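From: Dewanti Rahman
To: housekeeping-automation list
Date: 22 September 2023
Subject: Re: Bed making, task split after January

> Before we sign off on the Granell plan I would like to know what is left
> for the room staff once the lifting and folding are taken over. The draft
> says "supervision". My people are paid per room. What does supervision
> pay, and who does the corners?

Two separate points.

Pay. The per-room rate cannot stay as it is. At Granell a room now takes longer on the clock, and the attendant handles less of it. We moved the six attendants there to an hourly rate before changing anything else. Tistura kept the room rate and lost two people in the first month. I would not repeat that.

Task split. The draft treats bed making as one task. It should be at least four: clear the bed, strip, fit, dress. Clearing is the hard one for automation. Thick covers fold over themselves and hide their own edges, and a patterned quilt underneath makes the boundary harder to find. Pillows and spare blankets at the head end have to be moved first or they get dragged along.
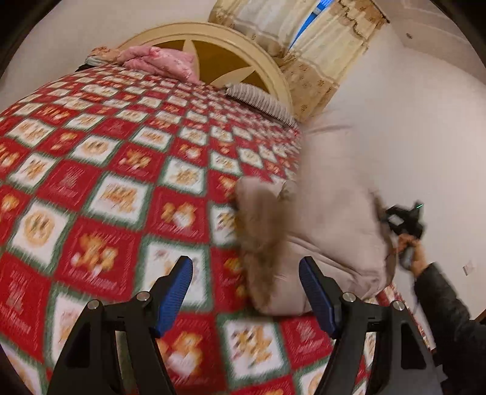
Fitting is more regular, but the corners stay manual in the current version of the plan. Please write that into the job description by name. "Supervision" hides around 100 small interventions per shift, and each one involves bending over a mattress. If the aim is fewer back complaints, those are what should be logged.

I also suggest that the attendants get a say in which rooms are excluded. Daneshvar has this in its shift agreement and I can forward the wording.

Open item: who resets the equipment when it stops mid-room. The draft does not say.

Dewanti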